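Crumbs on the desk again

I eat lunch at my desk most days, and October has been worse than usual. The Dukow invoices were due, so it was crackers and toast from noon on, and I didn't wipe anything down until the last batch had gone out.

My half of the desk has a light wood top with a green divider down the middle. Ah-rin Yoo sits on the other side of it and keeps her half very clean. Mine collects crumbs, mostly in the spot where the mouse goes.
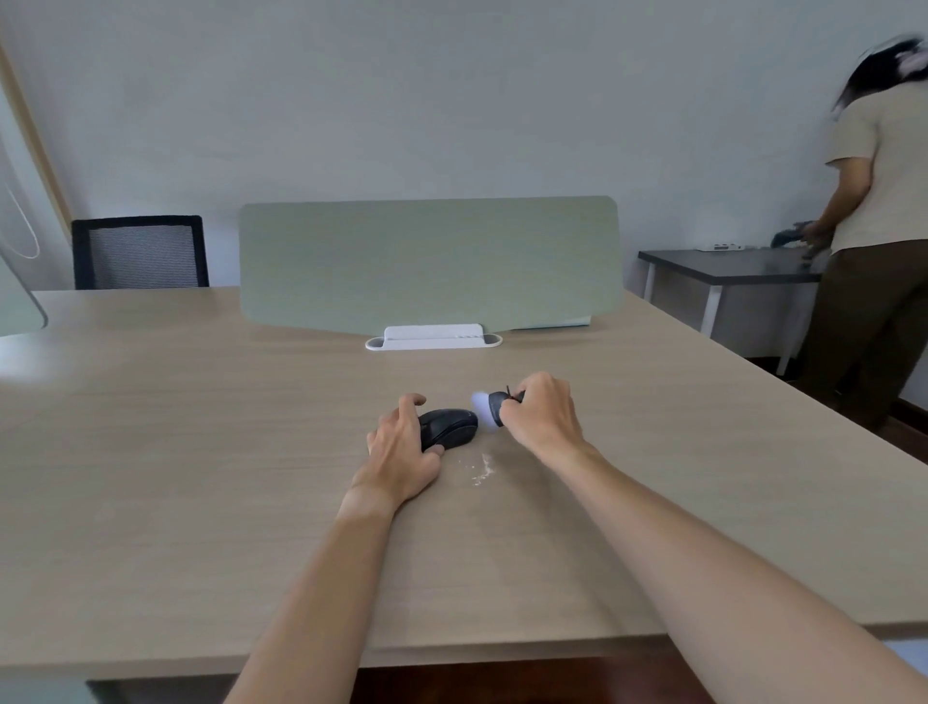 I used to sweep everything off the edge with my hand. All that did was move the mess to the floor, and the fine stuff stayed in the grain anyway. A damp cloth turned it into paste. What works better is to get the dry bits up first and use the cloth after.

The mouse needs doing too. Mine started skipping a while back and I was ready to buy a new one. Debashish Begum told me to turn it over and look at the feet before I spent anything. There was a gray ring of gunk around each one. I took it off with a wooden toothpick and a little rubbing alcohol on a cotton swab, and the skipping stopped.

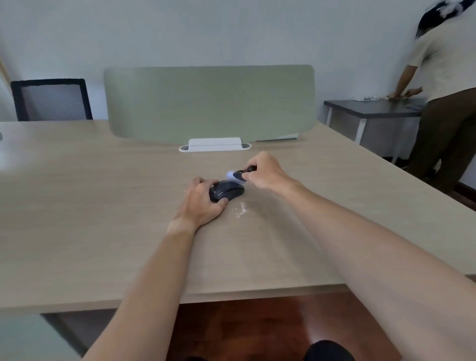 I also do the seam where the buttons meet the shell - that's where the worst of it hides. Switch the mouse off or unplug it first, or you'll click on things you didn't mean to. I once sent Haque a blank email that way.

The whole job takes me 17 minutes, and that includes the keyboard. I still need to find a small covered trash can that fits under the desk. The one I ordered from Bivley was 2 inches too tall, so it's going back.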